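Gripper comparison, small fittings set

README, last edited in September

This folder holds the recordings and notes from the Drastumine gripper comparison. We tried two sets of fingers on the same arm with the same wrist camera, on tasks that involve small metal parts: padlocks, split rings, hasps, drawer pins. If you only want the numbers, go to Results. If you mean to train on the recordings, read Known problems first.

Contact: Thoa Huỳnh

Contents

recordings/ one folder per run, video and joint log together
sheets/ the scoring sheets, typed up from paper
fingers/ print files and mounting drawings for the ribbed fingers
calib/ camera calibration, before and after the remount
CHANGES.txt

What was compared

Hiteck fingers. Flat parallel jaws with a thin rubber face. They were already on the arm when we began, and most of our older work uses them. They are stiff and repeatable, and they hold a flat part very well.

Doãn fingers. Yellow, tapered, with a ribbed structure that gives a little when it meets something. The tips come together to a fairly narrow contact. We printed three pairs and used the second for every run in this set. The first pair had a mounting hole out of line. The third is a spare and has not been used.

The arm, the controller (Brudus, stock firmware) and the lighting were the same for both. We did change the closing force, as the Doãn fingers need more travel before they press on anything. Both settings are in the header of each joint log.

Tasks

1. Take a padlock from the tray and hold it with the shackle upright.
2. Hook the open shackle through the loop of a hasp on a box.
3. Lift the padlock off the loop and put it back in the tray.
4. Pick a split ring off a flat surface.
5. Push a drawer pin into its hole.

Tasks 2 and 3 are the ones people ask for. The box is different from run to run, and so is the angle at which it is presented. The box name is in the run header. We did not try to close the padlock with the gripper. A run of task 2 ends when the shackle is through the loop and the operator calls it.

How runs were done

All runs were teleoperated by one of two operators. The operator watched the wrist view on a monitor and was allowed to look at the arm directly. Each attempt had a limit of 55 seconds. An attempt that passed the limit was scored as a miss even if the part was in place a moment later.

We ran the Hiteck fingers first and the Doãn fingers second. We know this is poor practice, since the operators had more experience by the second half. Swapping fingers meant a new calibration each time and we did not have the hours for it. Please keep this in mind when you read the table.

Scoring is on paper, one line per attempt: hit, miss, or void. Void means something outside the task went wrong, such as a controller stop or the tray being knocked.

Results

Task 2 only, 40 attempts per finger set, voids repeated until the count was full.

Hiteck: 14 hits
Doãn: 29 hits

The main trouble with the Hiteck fingers was the shackle turning. A round bar between two flat faces will roll as soon as its end touches the loop. The operator then had to put the padlock down and take it up again, and the time usually ran out. The Doãn fingers also let the shackle turn, but less, and the operator could often bring it back by opening slightly and closing again.

On task 4 the flat jaws did better. The ribbed tips are too thick to get under a split ring, and most attempts ended with the ring pushed along the table. Task 5 showed no difference we would want to defend. Sheets for all five tasks are in sheets/.

Wrist camera

The camera looks along the fingers from behind. Both fingertips stay in view through the whole stroke, which is what we wanted for tasks 2 and 3. The drawback is that a small part is often hidden by the fingers that are holding it. With padlocks you tend to see the top of the shackle clearly and very little of the body. Anyone labelling part pose from this view should expect to guess at the lower half.

Focus is fixed. Things near the fingertips are sharp enough to use, and anything much nearer or further off goes soft. Bright metal also gives strong highlights. We tried a diffuser over the lamp one Monday and took it off again, as it made the loop harder to pick out against pale boxes.
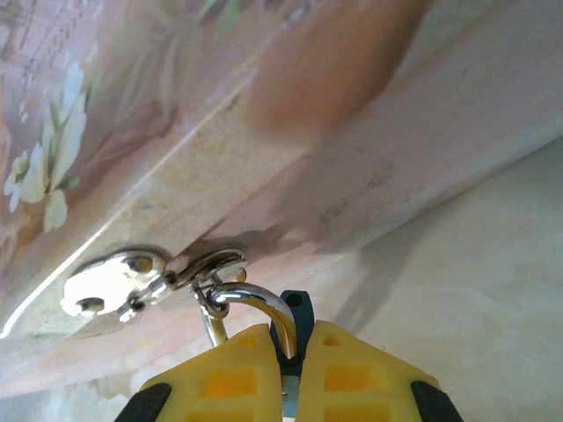 Wrist view, task 2, Doãn fingers. Padlock shackle through the hasp loop on the floral box.

Boxes with a printed pattern gave the operators no special difficulty. We have not tested whether they trouble a trained policy. If you hold out boxes for testing, split by box name and not by run number, otherwise the same box will turn up on both sides.

Known problems

The camera was remounted partway through the Doãn runs after a screw worked loose. Use the file in calib/ that matches the run header. The shift is small, but it matters for anything that projects points into the image.

Joint logs may lag the video by up to three frames. The offset is steady within a run, so it can be measured once at the first finger movement and applied to the rest.

Gripper width is commanded width and not measured width. With the ribbed fingers the two differ whenever something is being held.

Four runs of task 3 have no sound. The others have workshop noise and some talking, which should be stripped before the set is passed on outside the group.

The print files in fingers/ are for the second pair. If you print them, check the mounting hole against the drawing before you fit them.

Still to do

Repeat task 2 with the finger order reversed.
Try a thinner tip for the split rings.
Type up the operator comments, which are still in the notebook.
Add the box list to the top folder. For now, ask Thoa.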